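One bag per person: Sistwood hostel's storage rule raises more questions than it settles

The Sidus hostel in Sistwood has told its long-stay guests that, starting in May, each of them may keep one backpack in their room and nothing else on the floor. Everything that doesn't fit goes into paid storage or goes home.

Management calls the change a safety measure. The notice taped up by the front stairs says bags left in walkways have become "a serious hazard," though it doesn't list a single fall or injury, and the hostel did not provide one when asked. It did provide the price of storage: $4 a night per bag, up to 8 weeks at a time.

That adds up. A guest who stores one suitcase for the full eight weeks would pay $224. The weekly rate for a bunk in a shared room is $262.

The storage space is run by Stekilico, a small luggage firm with a counter on Zakharchenko Street, a ten-minute walk from the hostel. The hostel says it takes no cut of the fees. It would not share its agreement with the company, saying the terms were private. Stekilico said only that it was "pleased to help guests travel lighter" and did not answer a question about how many bags it has room for.

The limit itself is loosely written. The notice allows "one backpack of normal size" and gives no measurements. Front desk staff have been telling guests that a bag is fine if it can stand upright against the wall or under the window without blocking the path to the door. That sounds simple enough, but a soft pack stands up or slumps depending on how it has been filled, and the same bag could pass in the morning and fail after laundry.

Guests who have been at the hostel since winter say they were given no say. Several are in town for seasonal work and arrived with boots, coats and bedding. One said she had already mailed a box home and was still wearing two sweaters on the bus to make the rest fit. Another said he would happily follow the rule if the hostel put back the lockers it removed from the second floor last year. The hostel says the lockers were broken and that replacing them is "under review."

There is also the matter of the rooms. Guests have complained for months about peeling paint and missing blinds. The hostel's answer is that repairs come after the walkways are clear. It's hard to see why a chipped window frame has to wait for somebody's suitcase.

The building at 1722 Zakharchenko Street is covered by the town's usual rules for shared lodging, which require clear exits but say nothing about how many bags a guest may own. The town's housing office said it had not asked for the new limit and learned of it from a guest.

Management says it will go ahead anyway and look at the results at the end of summer. It has not said what results it will be looking at, or whether the nightly fee could go up in the meantime. 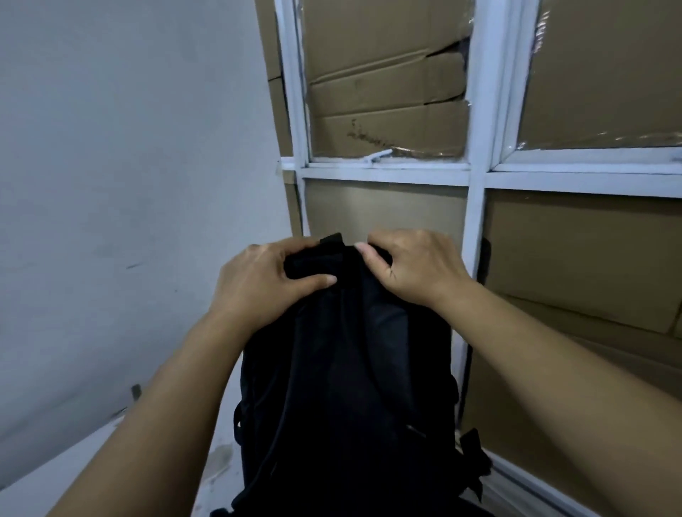

A black backpack stood upright at a window covered with brown cardboard.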